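Husden kitchen refit, progress note
Thursday, July 4, 2019
To: Ljubica Kadrić
From: Todor Stan

Quick one, full figures to follow with the next claim.

Kitchen is back in use. Worktops in, sealed, no complaints. Old units dated from 1979 so the fitters had to pack out the wall behind, cost us 2 extra days. Greduro invoice came to 900, within the line you agreed in January.

Table stays. We'd budgeted for a new one but the old top is sound and with the rose pattern on it it looks fine, so that money is unspent and I'd like to move it to storage. Clutter is the real problem now. Bits and pieces still go into the red basket next to the table for want of a shelf.

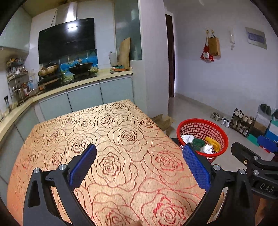
Hamisi Temba's view is that the basket should stay whatever shelving we get, people use it and they wont walk to a cupboard for a cloth. He'd sooner see it emptied every Friday and the paper bags given a hook of their own. Fair point, have put both on the list.

Still to do:
Shelving quote from Zupan, chased twice, nothing yet
Hooks by the door
Sort what is in the basket, keep or bin
Cloth for the table needs a proper fixing at the corners, it slides and the near end bunches up
Door closer, sticks

Fatemeh Ansari has drawn up a cupboard plan, 18 labels, will go up once teh shelves do. Not before, no point. 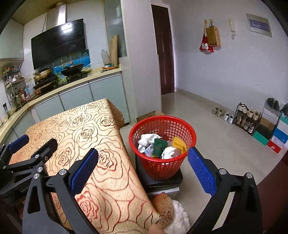 Rose-print cloth and red basket, Husden kitchen

Ask from you: yes or no on moving the table money to storage. If yes I can order straight away. Corentin Chauvin is covering the phone while I'm off so reply to him aswell please.

Todor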